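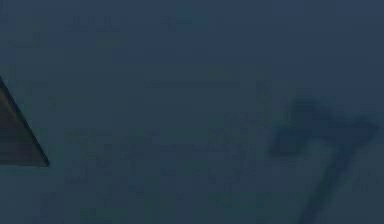 How often should a kitchen sponge be replaced?
A sponge in daily use should be replaced every week, or sooner if it smells, sheds crumbs or stays slick after rinsing.

Cleaning Cloths and Sponges: Advice for Residents
Plasdale Household Advice Service. Updated Nov 7, 2025

Residents often ask which cloth belongs to which task. The Service recommends keeping separate sets for dishes, counters and floors, stored apart and washed apart. A colored stitch in one corner is enough to tell them apart.

Dishcloths
Change the dishcloth every day. After each use, rinse it under running water, wring it out and hang it open over a rail. A cloth left folded in the sink will sour overnight. Cloths used on raw meat juices go straight to the laundry.

Washing
Cotton cloths may be washed hot with ordinary detergent. Microfiber should be washed separately from cotton, which leaves lint in the fibers. Do not use fabric softener on either – it coats the fibers and reduces absorbency. Tumble dry microfiber on low, or line dry.

Sponges
Squeeze out all water and stand the sponge on its edge. Scouring sponges should not be used on nonstick pans, acrylic sinks or polished stone. A retired sponge may serve for one last dirty job, such as the outdoor trash can, and should then be thrown away.

Floor cloths and mop heads
Rinse until the water runs clear, then dry fully before putting away. Removable mop heads should be washed after every 3 uses. Never mix bleach with vinegar, ammonia or any other cleaner in the mop bucket.

How many to keep
A household of two can manage with 8 dishcloths and a smaller number of counter cloths, washed weekly. Larger households, or those without a washer at home, will need more.

Residents of Serlow and Nustau may request the printed version of this page at their local library desk. The next revision, due in March, will add a section on dish brushes.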